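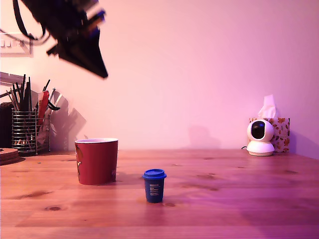

Visit report: Prirport municipal water treatment works, winter open day

2025-12-23

Print this page | E-mail this page
14 shares | 2 comments

The Prirport works opens to the public twice a year, once in summer and once in the week before the holidays. The winter date draws fewer people and the tour runs longer. I attended the morning session, which started at the gatehouse on the river side and finished in the control building shortly after noon.

The works takes raw water from the Skalumau, a slow river with a high load of fine clay in the wet months. Turbidity at the intake is the main design problem on this site. The old plant, now demolished except for the inlet channel, dealt with it by long settling in open basins. The present one uses coagulation, lamella clarifiers and rapid gravity filters, in that order, with chlorination at the end.

Intake

The intake sits on the outside of a bend, where the channel stays deep without dredging. Two coarse bar screens remove branches and larger debris, and a pair of traveling screens behind them takes out leaves and weed. One traveling screen was isolated for a chain replacement. The guide explained that either screen can carry the full winter flow, but that both are needed during leaf fall. Screenings go to a skip and leave by road.

From the wet well the water is lifted to the head of the works by 4 vertical turbine pumps, one of them on standby. The pump hall is warm and very loud, and ear protection was handed out at the door. Pump 2 has a new variable speed drive, supplied by Rornine. The others still start directly across the line. Plans call for the rest to be converted as their motors come due for rewinding, so the mixed arrangement will remain for several years.

Coagulation and clarification

The coagulant is dosed into a flash mixer at the top of the building. Dose is set from a streaming current reading and checked by jar test at the start of each shift. A jar test had been set up for visitors, with six beakers on a gang stirrer and the dose increasing from left to right. The difference between the third and fourth beakers was plain after ten minutes of settling. I would have liked to see the results sheet from a flood day, but none was on display.

The clarifiers are covered, which is unusual for this climate. Covers were added to stop wind from disturbing the surface near the launders. Inspection hatches were open on the first unit and the plates were clean. Sludge is drawn off on a timer and thickened before pressing. The press itself was not running.

Filters

The filter gallery was the best part of the tour. There are eight filters, each with a bed of anthracite over sand. Backwash starts on head loss, on filtrate turbidity or on elapsed time, whichever comes first. A wash was started for the group: drain down, air scour, combined air and water, then water alone at the high rate. The whole cycle took 20 minutes. The wash water is recovered, settled and returned to the inlet channel.

Some media had been lost from the older filters over the years – mostly anthracite carried over the weir during the combined stage. The scour rate has since been reduced and the beds topped up. A core sample in a clear tube showed the two layers with a mixed zone between them.

Control building

The control room is staffed around the clock. Visitors could look through the glass only. A wall board in the corridor listed 967 as the asset number of the new chlorine contact tank, and most of the printed handout used these numbers without a key. A key would help.

The Devadiga pumping station, which lifts treated water to the upper town reservoir, was not included. It has no safe public access at present. A separate visit may be arranged in February, after the handrails are replaced.

Practical notes

Parking is on gravel by the gatehouse and was full by mid-morning. Wear flat shoes with a closed toe, as most of the walkways are open grating. The stairs in the mixer building are steep and there is no elevator. Coffee was available in the training room at the end. Booking is by telephone, and places are released one month ahead.

Print this page | E-mail this page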